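Tarow (grasp software)

Tarow is a grasp monitoring and control package for two-finger grippers, hand-held or mounted on an arm. It was written by Gleice Portela and Osvaldo Prado as a side module of the Filolach motion planner, which it has since outlived. 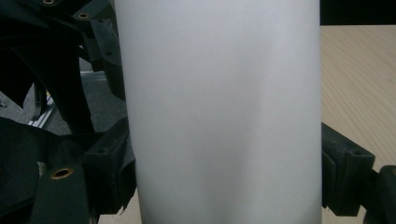
Most of Tarow's effort goes into deciding whether the fingers are holding something, a question its authors expected to settle in a weekend. Plain, pale cylinders have been a sore point from the start. With no label or seam to track, the vision module can watch one turn in the grip and report, with full confidence, that all is well.

Design

The package runs as three processes: a contact estimator, a slip detector and a width controller. The estimator reads camera images at 30 frames per second and compares finger outlines with a stored model of the gripper. The controller adjusts the opening 45 times per second, so it often acts on news it has already heard. Prado's design notes call this "patience."

Version 5 added separate contact states for the left and right fingers. Earlier versions assumed that both touched the object at the same height, an arrangement found mainly in the test suite. The same release dropped the old edge finder, which had a habit of treating table grain as a second object and planning politely around it.

Tooling

Recorded grasps are reviewed in Boltus, a replay viewer maintained by Csenge Bognár. It plots finger width against the camera view and lets the user mark the moment of contact by hand. Its undo command covers one step.

Reception

Maiara Bittencourt praised the slip detector in a review of open grasping tools, and gave the manual 59 words, most of them about the index. Tainá Magalhães maintains a fork, Pimentel, which removes the confidence score from the display. Users of the fork report fewer arguments.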